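4. Where people keep the socket: findings from the home visits

4.1 The power strip as household furniture

We went into the visits expecting to talk about kilowatt-hours, and people kept steering us toward outlets. It happened so early and so often that by the end of February we had rewritten the interview guide to make room for it. Of the 24 households in the Livadis sample, all but two used at least one power strip every day, and most had firm, well-worked-out opinions on where it should live. These opinions turned out to be some of the richest material in the whole study!

The older apartments in Livadis were wired when a kitchen was expected to run a refrigerator and perhaps a radio. Residents have been adding to that plan ever since, and the strip is the tool they use to do it. Earlier work on domestic energy tends to treat such things as part of the wiring, fixed and out of mind. Our participants treated them more like a chair or a lamp, something to be moved to where it is needed and argued over when it is in the way. We found three common positions: on the floor behind furniture, fixed to a wall or table leg, and out on top of the work surface (Figure 3).

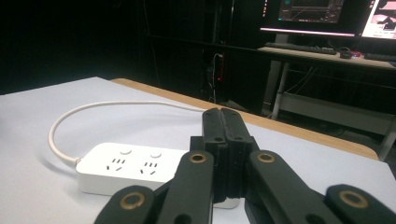

Figure 3. Power strip with two buttons, placed on a white tabletop.

The third position interested us most. Safety leaflets and furniture catalogs alike assume that cords should be hidden, and yet people who put the strip on the table were rarely careless about it. Mavis Bellamy, a retired bookkeeper who repairs clocks at her dining table, had tried the floor first. "I was down on my knees five times a day," she told us. "Now I can see it, I can reach it, and I turn it off when I get up." She went on to explain, with great pleasure, which of her lamps was allowed a permanent place and which had to be plugged in as a guest.

That phrase, "as a guest," is worth holding on to. Several other households made the same split between devices that had a right to a socket and devices that had to ask for one. Routers and aquarium pumps were always residents. Phone chargers, oddly, were often guests, even in homes where they were plugged in nearly all the time. We coded these remarks under the heading of socket rights (see Section 3.2), and the code ended up with more entries than any other.

4.2 Reach, sight and the switch

Being able to see a switch and being able to reach it are different things, and our material lets us pull them apart. In the homes where the strip was on the floor, people could usually name what was plugged into it, but they seldom used its switch. One participant, Guadalupe Tapia, pressed hers with her toe - she demonstrated this twice, the second time in slippers - and had done so for years without thinking of it as a way of saving energy. It was just how the evening ended.

In homes with a tabletop strip, switching off came up in the diaries far more often, and it came up in connection with other small acts: closing a laptop, wiping down the surface, calling the dog. We do not claim that the position causes the habit. People who like to switch things off may well choose a position that lets them do it, and with a sample of this size we cannot say which comes first. What we can say is that the two were talked about together, as one routine, and that participants found it hard to describe one without the other.

Separate switches made the talk livelier still. Where a strip had more than one button, families gave the buttons names. The Escobedo household had "Dad's side" and "the good side," and Barrett Escobedo was able to give us a full history of how the border between them had shifted when his daughter took up sewing. We were delighted by this, and we think it deserves a study of its own. Most metering work follows the single appliance or the whole home, and a level in between, where a small group of things is switched together by a person with a reason, is easy to miss.

Cord length set the limits of all this. A short cord ties the table to the wall, and four participants had chosen where a desk would go on that basis alone. A long one gives freedom and takes up floor, and the question of who might trip on it was raised mainly by those who did the vacuuming.
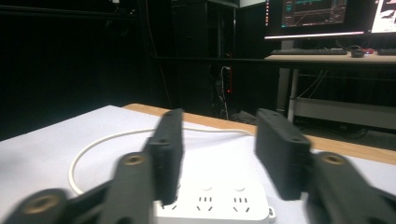

4.3 Differences between the two sites

The picture in Skorska was not quite the same. The housing there is newer, the wall outlets are closer together, and the strip has lost some of its standing. Participants owned fewer of them and described them in flatter terms, often as something left over from a previous apartment. Mei Crenshaw, who carried out all of the Skorska visits, noted that people there apologized for their strips, which had hardly ever happened in Livadis.

Even so, the idea of the guest device came up again, this time applied to the wall itself. One outlet beside the kettle was kept free in home after home, and visitors were told to use it. We return to this free outlet in Section 5, where we compare it with the diary entries from the second round.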